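Rusley Folding Board: Set-Up Guide
Section 2: Folding Shirts on a Bed 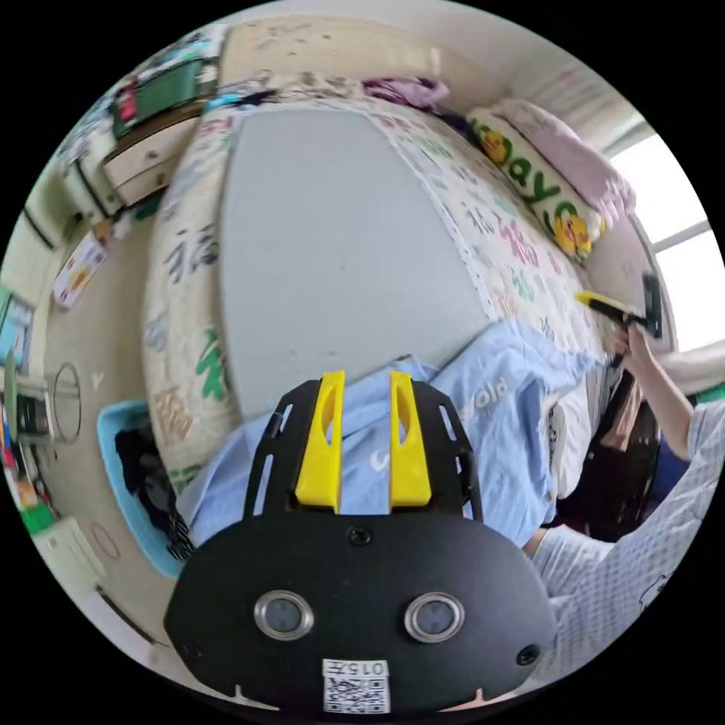 Abimbola Effiong wrote in after the last edition to say that a bed is a terrible place to fold anything, that the mattress gives under the board, and that she had gone back to the kitchen table by Saturday. Her point about the mattress is fair. Kitchen tables, in our experience, already have things on them.

Before you start

Make the bed. Pull the quilt tight, whatever is printed on it, and leave the pillows at the head, where they can watch.

Steps

1. Lay the board flat in the middle of the quilt. If it rocks, there is a sock under it.

2. Take one shirt from the basin. Only one. Leave the basin on the floor next to the bed, close enough to reach without stepping down.

3. Shake the shirt out and brush off lint with short strokes, collar to hem. Do this before folding. Lint folded into a shirt stays there until the day you have an interview.

4. Place the shirt face down on the board with the collar at the top edge. Smooth it with your palms. Lettering goes underneath.

5. Fold one side in to the middle, sleeve back along the side. Repeat with the other side, which will come out narrower. Everyone's does.

6. Bring the hem up to the collar, turn the shirt over, and slide it off the board.

Note: Fold light clothes first and dark clothes after. Wipe the board between the two.

Note: A stack of 11 shirts is as high as you should go on a mattress. Past that it leans, and it always leans toward the floor.

Caution: Do not sit on the bed to rest halfway through. The board is not rated for this, and neither is the stack.

Caution: Do not iron on the board. See Section 6, which Yakubu Ezeani wrote after ironing on the board.

To store, stand the board upright behind a cabinet or slide it under the bed. Spare boards are order code 571.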